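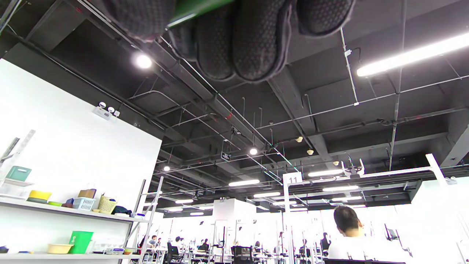
Open ceiling

An open ceiling (also called an exposed ceiling, or an open plenum ceiling if you're talking to an engineer) is a ceiling with no tiles or drywall hung under it, so the beams, ducts, pipes and wiring all stay in view. You find them in big stores, gyms, breweries, converted warehouses and more and more offices. I've been writing up building terms for the Tindance house and building wiki for a while now, and I have to confess this is my favorite entry, because I'm the person at the grocery store with her head tipped back, looking at the conduit!

Name and related terms

"Plenum" is the word for the space between a dropped ceiling and the deck of the floor or roof above it. In a building with a dropped ceiling you never see it. Take the tiles away and the plenum is simply the top of your room. People also say "industrial ceiling," which I use too, although it's more of a style word, and plenty of industrial ceilings are in places where the most industrial thing going on is a cappuccino. A "cloud" is a panel hung by itself in an otherwise open ceiling. It's usually there for sound, and it gets its own entry.

What's up there

The structure comes first: beams or open-web joists, with a metal or concrete deck on top. Next are the ducts, round or rectangular or that flattened oval shape, and they tend to be the biggest things you notice after the beams. Then it's sprinkler pipe, electrical conduit (the thin metal tubing that wires run through) and cable trays, which are long open racks for carrying bundles of cable across a room. Nearly all of it hangs from hanger rods, skinny threaded steel rods that drop down from the structure and hold up a pipe or a tray or a light. Once you know about hanger rods you will see them everywhere. Sorry in advance.

Mixed in with all that you get sprinkler heads, smoke detectors, speakers, exit signs and the lights. Emergency lights, the little battery-backed units with two lamp heads, are often put on a wall instead, up high, where they can throw light down across the path to the door.

Paint

Black is the classic, with dark gray and white close behind. Black works because our eyes go to the bright stuff lower down, and the tangle of pipes sort of melts together above the lights. It's also kind to messy work. White bounces a lot more light around, so it's popular in offices and classrooms, but it shows every cobweb and every crooked run of conduit (I worked under a white one and I could have drawn you a map of it).

The paint most crews use is called dryfall. It's sprayed, and the overspray is meant to dry into dust before it lands, so it can be swept off the floor instead of scraped. It needs enough of a drop to dry on the way down, and warm dry air helps, so read the can. Mask the sprinkler heads before anybody picks up a sprayer. Painted heads generally have to be replaced, and that goes for detectors too. Glossy paint is a bad idea up there. Every light fixture gets its own little reflection and the whole thing turns busy, so go flat.

One odd little detail I love is that the color often stops at a line on the wall. You get a black ceiling, then tall white walls, and the height where the two meet decides how high the room feels. Bring the black partway down the wall and the ceiling seems to come with it.

Lighting

Recessed lights are out, obviously, as there's nothing to recess them into. So you get linear fixtures hung in rows, track lights with round spots, and pendants. In a large room the linear ones do the everyday work, and the spots are there to pick out a wall or a display. Set the fixtures all at one height and they make a kind of pretend ceiling of their own, with everything over them going dim. I think that's the whole trick to a good one, really, much more than the paint.

Sound

Okay, the bad part. Acoustic tile soaks up noise and bare deck mostly doesn't, so open ceilings echo. Hard floors make it worse. The usual fixes are clouds, baffles (panels hung on edge), spray-on absorbing material, or a perforated deck with insulation tucked behind the holes. Trosura, the old yarn mill that got turned into workshops, opened with none of those, and I spent a July afternoon in a class there shouting about zippers. They hung 36 felt baffles later and now you can talk like a normal person.

Cost

People assume it's cheaper because you're leaving something out. Sometimes! But the ductwork has to look decent, the conduit has to run straight, someone has to paint all of it, and you're heating and cooling a taller room. At Trosura the painting alone took 13 days. If the building had a dropped ceiling before, budget for cleaning up old abandoned cable too, which can be a shocking amount of cable.

Cleaning

Dust settles on the tops of ducts and pipes and trays, where you can't see it from the floor. Shops usually do it after closing, from a lift, with a vacuum and long brushes, and they cover the shelving underneath first. A leak is easier to find than it would be over tile, and I'd count that as the nicest practical thing about having no tile at all.

See also: dropped ceiling, cable tray, dryfall paint, acoustic baffle, emergency lighting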